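Part 3: Getting a shirt onto a hanger (and keeping it there)

Okay, you've got your closet rail up and your shelves in, so now comes the part I like best – putting the clothes away. I wrote this section of the Nutholm guide after hanging 115 shirts in one afternoon for my sister's move to Berncombe, and I picked up a few habits along the way that I'm passing on to you.

Before you start

1. Clear a flat surface a bit wider than the shirt. A bed works, but a table is kinder to your back.
2. Wipe it down and let it dry completely.
3. Undo the top two buttons if there are any. Pullover necks can stay as they are.
4. Lay the hanger down with the hook pointing away from you.

CAUTION: Never push a hanger down through a tight neck. You'll stretch the collar, and it won't go back (ask me about my green sweater).

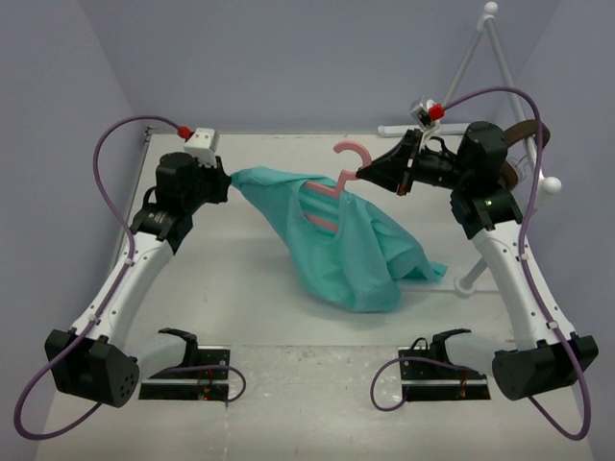 Thin tops are the fussy ones, because they bunch up the second you let go of them. I like a plain plastic hanger for these, and a bright one if I can get it. Pink against a teal top, for instance, is so easy to see that you always know which part is hanger and which part is shirt, even when the whole thing is a crumpled heap in the middle of the table. Take hold of one tip of the fabric and pull it out to the side before you try anything else!

Hanging the shirt

5. Find the bottom hem and open it up with one hand.
6. Slide the hanger in from the hem, hook first, until the hook comes out at the neck.
7. Settle one shoulder, then the other.
8. Hold it up by the hook and give it a gentle shake.

NOTE: If one side keeps slipping off, you probably have the shoulder seam sitting too far forward. Lay it back down and nudge the seam toward the top of the hanger.

If it all goes wrong, take the hanger out and start fresh. I pinch the fabric in the middle, lift it a little so the folds drop, and lay it back down flat.
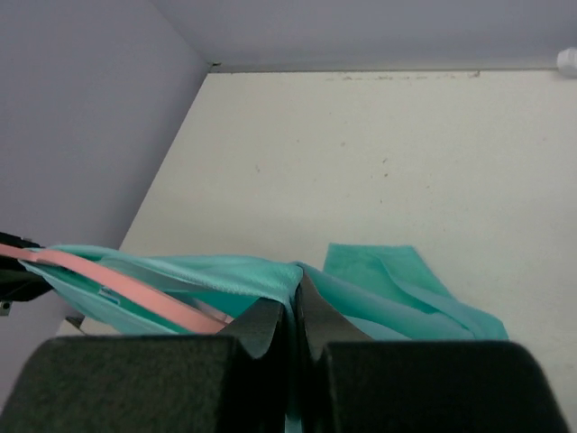
Then smooth from the center out to each sleeve with the side of your hand, and go back to step 5. Two tries is normal for anything slinky. Heavy knits I don't hang at all – fold those and see Part 4.

9. Button the top button again before it goes on the rail.
10. Leave a finger's width between hangers.

Comments

Tsung-han Wan: Hem first! I've been going in through the neck my whole life. My collars thank you.

wulluvar_fan: Does this work for kids' sizes? My hangers are too wide for step 7.

Reply from the author: You'll want the small hangers for those. A wide one pokes the sleeves out.

Tsung-han Wan: Where's Part 4? The link just takes me back here.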